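Posting this quick before I head out — please pass it on to anyone who might be intrested.

**Wanted: people to drink water and tell us about the bottle**
Bakilana packaging study, 3rd September, Skunside hall (side door)

We need 70 people, any age over 18. No experience. You sit at a table, you get a bottle, you open it, pour it, answer stuff.

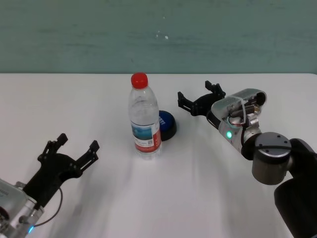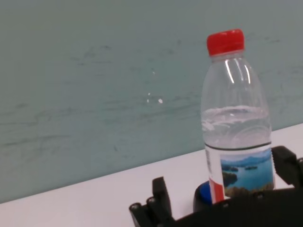
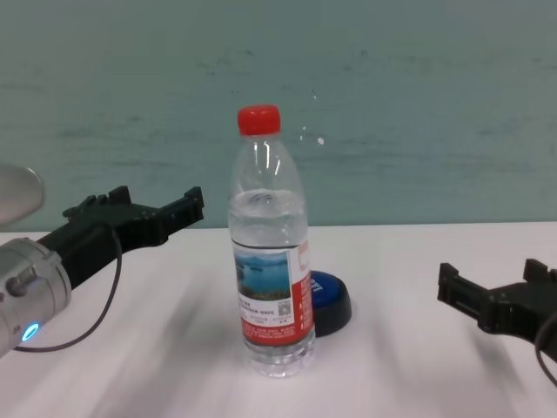 Small bottles are what we're after this time, the big ones were done in July. 162 people came to that and we still got almost nothing useful on caps, so caps come first. Can you get it open without a fight, can you get it closed again, do your hands hurt after. A red screw cap on a clear bottle is easy to spot, sure, but is it easy to grip? Then labels — do you look at the lake picture or go straight for the small print, and can you read the small print at all. Bring your reading glasses if you use them.

What you get: lunch, bus fare back, and a Pirkemix voucher. Takes one morning.

Good to have:
- sore or stiff hands, arthritis, old wrist injuries (we realy need more of you)
- left handers
- anyone who buys bottled water most weeks

Not for you if you work for a drinks company or did the July one. Sorry.

Also need one paid helper for the day, setting out bottles, wiping tables, writing down answers. Neat handwriting please. Ask for Stella Ondieki.

To sign up: leave your name and a phone number with Adhiambo Mollel at the Skunside front desk. Say which hand you write with.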